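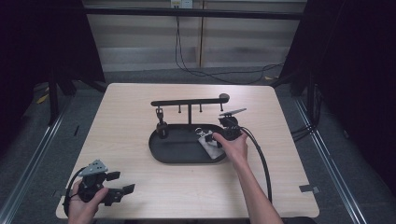
About Kisau

Kisau sells trays, hanging bars, hooks and clips for the small stuff that ends up on tables. We also come to homes and small offices to sort out that stuff, if you ask us to, and we will tell you before we book the visit if we don't think you need one. A fair number of people don't.

We started out as customers of this industry and not very happy ones. Zübeyde Canpolat had a closet full of organizers she had bought to organize things, including a drawer insert with compartments for objects she has never owned. Her sister Tülin had taken a weekend course in home order and come back with a binder, a label maker and the same desk. They had both read that a clear surface gives you a clear mind. Neither of them could find any change in the mind.

What did help was duller. Keys got found faster when there was one place to hang them. Clips stopped going under the couch when they had a rim around them. A cloth kept on the tray got used on the tray, and a cloth kept in the cupboard didn't. Kisau grew out of that, and we have tried not to claim very much beyond it.

What we sell

The main product is the Hinia, a black oval tray with a low rim and a stand at the back. The stand is one post with one long bar across it, a round knob at the end of the bar, and pegs underneath. You hang things on it. Whatever doesn't hang goes in the tray.

It was designed for necklaces and bracelets and we still sell it for that, but most of the mail we get is about other uses. People hang binder clips from it by the wire handle. They hang scissors, lanyards, a tape measure, reading glasses, the little bag of spare buttons that comes with a coat. We have been asked if it holds a full set of measuring cups. It holds them until you take one off, and then the rest swing around and you'll be annoyed, so we say no.

The Tatlı is a smaller tray with no stand. It's for entryways and bedside tables. There was a version with a lid, which looked good in the catalog. Everyone who tried it put their things on top of the lid. We dropped it in September and haven't had a complaint.

We do not sell drawer dividers, matching jar sets, or anything with a category printed on it. If you want a jar that says FLOUR, there are plenty of shops for that.

How we test things

Slowly, at a table. Before we sell anything we put it on a plain wood table with ordinary objects in it and use it badly. We hang heavy things from one end of the bar only. We drop a wadded-up cloth in the tray and see if anyone can still find a clip next to it. We put things back with the wrong hand, in a hurry, while talking.

Most products in our line of work are tested by being photographed. They come out of the box, someone arranges six nice objects on them and that's the last time they look that way. We would like to know what a tray looks like after somebody has stopped caring about it, and whether it still does something useful then. If it only works when you're paying attention to it, you could have managed with the bare table.

Alper Kırmızıgül runs the testing and has the final say on what goes in the shop. He has said no to 10 designs so far, two of which the rest of us had already written web pages for. One was a turning stand. It turned very nicely. You would reach for something, it would move away from you, and you'd reach again. Alper used it for a morning and put it back in its box.

The last thing he approved was the longer bar. Clips on the old one bunched together near the post and you had to take off two to get one. On the longer bar you can leave a gap, and you can hang something past the end of the tray's flat middle without it knocking into what's lying there. It's a modest improvement and it took us far too long.

Home and office visits

Nesrin Karabulut and Şengül Tokgöz do the visits. A visit takes 2 hours and covers one surface: a desk, a counter, a dresser top, a kitchen table that has turned into a desk. We won't do a whole house. We have watched whole-house projects, and in our experience the kitchen gets done on the first day with great energy and the rest gets boxed up and moved to the garage.

The method, if you want to call it that:

Everything comes off the surface and goes on the floor or a bed. We wipe the surface. Then we put back what you used in the last week, and only that. Flat things in the tray, hanging things on the bar. What's left over is your decision. Nesrin will ask you once if you want to keep something. She won't ask you how it makes you feel.

Bring your own cloth if you like. We have some.

We can't promise it will last. Last year we wrote to earlier clients and asked whether the surface still looked anything like it did when we left. Roughly half of the people who answered said yes. We suspect the ones who didn't answer would bring that down. You may see companies in this business quoting much better results, and we'd encourage you to ask them who they counted.

About the before and after pictures

There aren't any. Zübeyde took them for the first few visits and then looked through them and decided they mostly showed that she had learned to stand in a better spot for the second one.

Things we get asked

Is a tray going to change my life?
No.

Do I need the stand, or is the tray enough?
Try the tray first. If you find yourself digging through it for the same thing every day, that thing should be hanging up, and then the stand makes sense. You can also hammer a nail into the wall. We mean it, a nail is good.

Will it scratch my table?
Slide any hard object around on wood for long enough and you will see where it's been. Lift it when you move it.

Does the bar come in other colors?
Black only. We looked into others. Dust shows on black, we know, that's partly what the cloth is for.

Can I return it?
Yes, within 5 weeks, used or not. We would prefer that you used it. If you send it back, please tell us what you tried to put on it.

Who makes your boxes and packing?
Clodosent, who also store our stock and ship it. They talked us out of the glossy box, for which we're grateful, as it cost more than the clips inside it.

Where to find us

We work out of one room with a large table and shelves along the back. You're welcome to come and handle the trays before buying, but write first, as we're often out on visits. Orders and returns go to Clodosent at PO Box 1243 and questions come to us through the contact form. Tülin answers most of them herself, usually in the evening. If your question is which of our products you should buy, expect her to ask what's on your table now.

Page last updated February 10, 2026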